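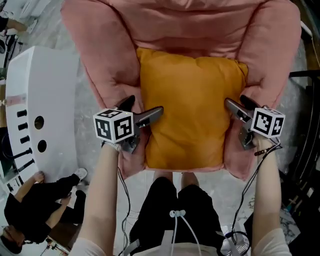
By Chun-yin Chien | Home & Living | September | 3 min read

Juntunen armchair, pink, four months in. Quick one, I'm at work.

Bought it from Brillton after my old recliner died. $151 off in the sale, which got me over the line. Delivery slot was 7 am, guys showed up at 6:40. Fine.

Comfort – very good. Arms are rounded and just the right height for a book. Back is tall enough to lean my head on, and I'm not short. Seat is a bit deep for me so I keep a cushion in it. The mustard one was $70 from Evina, too much for a cushion, would buy again. It does slide down when you get up. You end up fluffing it back into place every evening.

Fabric – shows everything. Coffee came out with dish soap and cold water. Pen did not. Get the darker color if you have kids or a dog.

Assembly was four legs and a hex key. One leg wouldnt thread, emailed Brillton, new one came in a week. Instructions are useless, all arrows.

Also tried the Brelent in the store. Nicer stitching, firmer seat, but it was about 2,000 dollars and the arms dug into my elbows. No thanks.

Gripes: squeaks when you lean left. Too wide for my hallway door, had to come in thru the patio. Measure first!!

Four stars. Would be five without the squeak. Will update if the seat goes flat.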